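**Cord banding** is a method of marking electrical cords with colored rings so that one cord can be told from another. It is sold mostly to offices, workshops and rental firms. Claims made for it range from modest to hard to believe, and few of them have been tested by anyone without a stake in the sales.

## Background

Colored tape on cords is older than any product. Stagehands and electricians were wrapping tape near the plug long before the first kits were offered for sale. The trade name "cord banding" is usually traced to Howard Lightfoot, a former warehouse manager who sold heat-shrink rings under the Brostora label. Lightfoot described the rings as his own invention. The patent application he filed was narrower than his brochures suggested, covering only the spacing between rings, and it was later dropped.

Storkon followed with a snap-on version in 5 colors. Plutulus sold a similar kit in 4, then added printed numbers after buyers complained that red and orange looked the same under shop lights.

## Claimed benefits

Sellers say banding cuts the time spent tracing a cord from outlet to machine. The figure most often repeated comes from a Brostora leaflet, which reported a trial with 158 cords and 18 workers. The leaflet does not say how the cords were laid out, who timed the work, or what the workers had used before. No full report has been published. 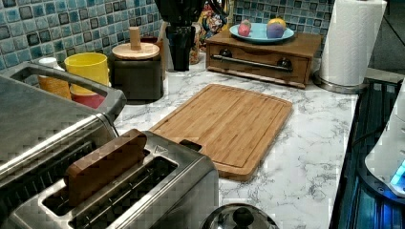

Household use is a weaker case. Plutulus marketed its kit to home cooks on the grounds that kitchen plugs get mixed up, but most kitchens keep only a few appliances on the counter, and their cords are short. A two-slot steel toaster with a slice standing up in it, next to a larger steel appliance, is a common enough pairing, and a person who wants to unplug one of them can usually follow the cord by hand. Sales to homes were reportedly poor.

## Criticism

The consumer writer Christodoulou argued that banding mainly solves a problem made by bad storage – cords thrown together in a bin will tangle whatever color they are. The same review noted that snap-on rings slide, and that a ring in the wrong place is worse than none. Color-blind users get little from the basic kits.

Safety claims are also disputed. Rings show which cord is which, but say nothing about its rating or condition, and tight rings may hide damage to the jacket. Storkon removed the word "safer" from its packaging one March without giving a reason.

## See also

- Cable labeling
- Heat-shrink tubing
- Cord reels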